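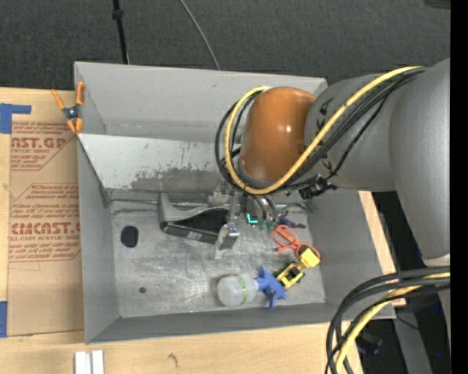

Gray metal bin on the wooden tabletop, with the robot arm reaching in from the right.

Gazi Street Community Garden
Minutes of the September meeting, taken by me, Arif Biswas, again

We got going at 6:40 p.m., which for us is practically early. Good turnout, and we ran out of chairs, so a few of you sat on the radiator cover. Apologies came in from the two households at the Stana end who are away until the end of the month. I read out last month's minutes and got one correction: the bean teepee was blown over by the wind and did not "collapse," as I had written. Happy to fix that. Minutes approved.

Water
This took up most of the evening, so bear with me. The bill for the summer quarter came to $600, and last year's for the same stretch was $400. We all agreed it was a dry summer and the new beds along the fence drink like horses, but that's still a big jump. I had walked the line the evening before and found the joint by the compost bays dripping (a slow drip, but there was moss on it, so it's been going a while). Plumber's tape went on and it was holding when I left. Someone suggested meters on each row and there was a groan from the back — I think we'd spend more on meters than we'd save. What we did agree on:

Watering before 9 a.m. or after 6 p.m. until the end of the season.
No unattended sprinklers. Soaker hoses are fine if you stay on site.
I'll call the water company and ask them to check the reading.

We also went over rain barrels again. The Prarar row already has two and loves them. The question is whether the shed roof has enough slope to feed a third, and I said I'd get up there with a level before the next meeting. I'm not promising anything about the gutter, it's in a sorry state.

Plots and the waiting list
Three plots are coming free at the end of the season. We have more names than plots, as usual, and I've been going down the list in order and leaving messages. If you know somebody on the list who has moved or changed their number, please tell me! I spent a good part of one lunch break talking to a very nice man who had never heard of us.

Plot 14 came up. It's been solid bindweed since June and it's getting into the raspberries next door. The rules say one letter, then four weeks, then we take it back. The letter hasn't gone out because I thought somebody else had sent it and somebody else thought I had. I'll send it this week. A couple of you felt we should call first in case there's illness or a new baby or whatever, and that seemed right to everybody, so I'll call and then write.

Seed swap
The swap table did really well. I wrote down 113 packets coming in and only a handful left over at the end, nearly all of it chard. The Kistilico tomato that everyone was asking about is the small yellow one with the thin skin. I have saved seed drying on my kitchen windowsill and will bring envelopes next time, so please don't all email me. We'd like to do the swap again in early spring and put it in the hall this time, with the kettle on. Hall rental is $50 for the afternoon and we voted to pay it out of the plant sale money. All in favor apart from one person who would like it noted that the hall smells of floor polish. Noted.

Compost
Bay two is ready to use. Bay three is full, please stop adding to it. Bay one is where everything goes for now, chopped up small, and no more whole squash vines — I was out there with a spade for most of a Saturday's worth of daylight, or it felt like it. Citrus peel was debated for longer than I'd have believed possible. We left it that a little is fine.

Tool shed
The combination is changing at the end of the month and I'll pass the new one along in person. The good loppers are missing. If they're in your garage, just put them back and we'll say no more. The small wheelbarrow needs a new inner tube and I've got one on order.

Any other business
Potluck is on for the last weekend of the month if it's dry. Bring a dish and your own plate. There was a request for a label on anything with nuts in it.
The hedge on the Stana side needs cutting back before the birds start up again in spring. I'll put a sign-up sheet on the shed door.
One member asked if we could keep hens. We could not get through that one by closing time, so it goes first on the list for next month.

We wrapped up at 8:25 p.m. Next meeting is in the same room, same time, and I'll bring more chairs.

Arif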